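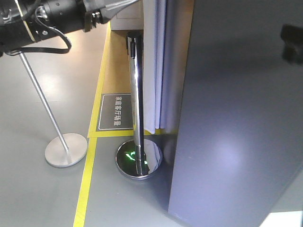

Banside Karting Adds Endurance Round for October

August 8, 2021

Banside Karting will add a 100-lap endurance race to its junior championship this fall, bringing the season to 6 rounds.

The new round will be held at the Zumholm circuit in October. Entry is open to teams of up to four drivers, and the grid is limited to 29 karts. Each driver must complete at least one stint, and teams must make no fewer than 4 pit stops. Refueling is not allowed while a driver is seated.

Points from the race will count toward the team standings only. Individual driver standings will be settled at the fifth round, as set out in the original calendar.

Jendum will supply control tires for the event, and Yammine will handle timing and live results. Both companies have worked with the championship at earlier rounds this year.

Entry forms are available from the Banside race office. Teams already registered for the full season have priority until the end of this month, after which any open places will go to single-event entries.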